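정리수납과 생활위생 강의 노트
5주차: 작업대 표면 관리와 물건 자리 정하기
담당: Ghizlane Alaoui
2024년 2월 11일 배포

지난 시간 복습
4주차에는 물건을 쓰는 빈도에 따라 나누는 법을 다루었다. 매일 쓰는 것, 한 주에 몇 번 쓰는 것, 계절에 한 번 쓰는 것으로 나누고 매일 쓰는 것만 손이 닿는 높이에 둔다. 1월 과제에서 빈도표를 제출하지 않은 사람은 이번 주 안에 낸다. 표의 칸 이름은 바꾸지 말 것.

1. 작업대란 무엇인가
이 과목에서 작업대는 일을 하는 동안에만 물건이 올라가는 평평한 면을 말한다. 식탁, 조리대, 책상, 접이식 테이블이 모두 들어간다. 선반과 서랍장 윗면은 보관면으로 따로 분류한다. 같은 가구라도 쓰임이 바뀌면 분류가 바뀐다. 예를 들어 식탁 한쪽에 우편물이 늘 쌓여 있다면 그 부분은 이미 보관면이다.

2. 표면 색과 오염
밝은색 무광 상판은 부스러기와 얼룩이 잘 보인다. 청소 시점을 판단하기에는 편하지만 색이 있는 액체를 오래 두면 자국이 남을 수 있다. 어두운색 유광 상판은 먼지와 손자국이 도드라지고 음식 얼룩은 덜 보인다. 실습은 흰색 계열 상판에서 한다. 집에서 연습할 때 상판 색이 다르면 옆에서 비스듬히 빛을 비추어 확인한다.

3. 마른 청소와 젖은 청소
순서는 마른 청소가 먼저다. 가루나 부스러기가 있는 상태에서 젖은 행주를 대면 오염이 번지고 모서리에 뭉친다.
가. 상판 위 물건을 한쪽으로 모은다.
나. 손잡이 솔로 안쪽에서 바깥쪽으로 쓸어낸다. 한 방향으로만 쓴다.
다. 쓸어낸 것을 쓰레받기나 종이로 받는다.
라. 물기를 꼭 짠 행주로 닦고 마른 천으로 마무리한다.
마. 물건을 옮겨 놓았던 쪽도 같은 순서로 반복한다.
솔은 털이 촘촘한 것을 고른다. 손잡이 끝에 구멍이 있는 제품은 고리에 걸어 보관할 수 있다. 털이 눌리도록 세워 두지 않는다.

4. 함께 놓이는 물건
작업대에는 성격이 다른 물건이 나란히 놓이는 일이 많다. 흰 상판에 물병과 손잡이 솔이 붙어 있는 경우를 놓고 생각해 보자. 물병은 입에 닿는 물건이고 솔은 바닥면의 먼지를 다루는 도구다. 둘 다 자주 쓰지만 자리는 같을 수 없다. 분류할 때는 빈도보다 접촉 대상을 먼저 본다.
- 입에 닿는 것: 물병, 컵, 수저
- 손에 닿는 것: 필기구, 리모컨, 열쇠
- 먼지에 닿는 것: 솔, 걸레, 쓰레받기
첫째 무리와 셋째 무리는 서로 닿지 않게 두고, 간격은 30 cm 이상으로 한다. 물병은 뚜껑을 닫아 똑바로 세우고, 솔은 쓴 뒤 바로 고리에 건다. 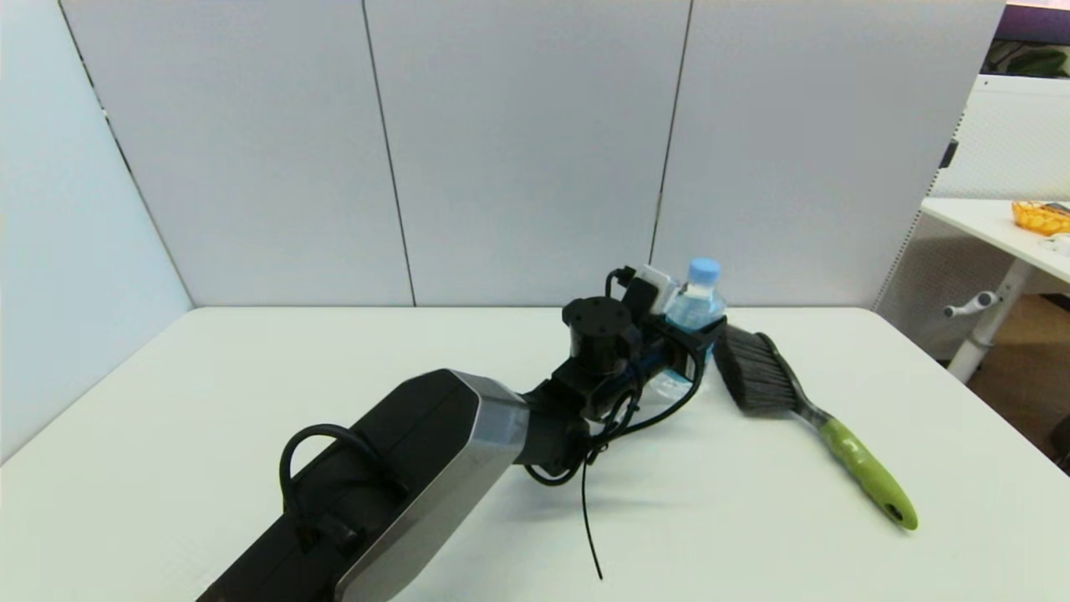 5. 자리 정하기
물건마다 돌아갈 자리를 하나만 정한다. 자리가 두 곳이면 찾는 시간이 늘어난다. 고리, 바구니, 서랍 칸 가운데 하나를 고르고 이름표를 붙인다. 이름표는 품목 이름만 쓴다. 상표나 구입처는 적지 않는다. 가족이 함께 쓰는 공간이면 자리를 정한 사람이 아닌 다른 사람에게 물건을 찾아보게 하여 확인한다.

6. 하루 10분 점검
하루에 한 번, 시간을 정해 작업대를 비운다. 10분을 넘기면 멈추고 남은 물건은 다음 날 처리한다. 점검표에는 날짜, 시작 시각, 남은 물건의 이름을 적는다. 라마단 기간처럼 식사 시간이 바뀌는 때에는 점검 시각도 식사 뒤로 옮긴다.

과제
자기 집 작업대 한 곳을 골라 위의 세 무리로 물건을 나누어 적는다. 분량은 한 쪽이며 손으로 써도 된다. 제출은 287호 앞 상자.

다음 주: 서랍 칸막이와 세로 수납. 자와 연필을 가져올 것.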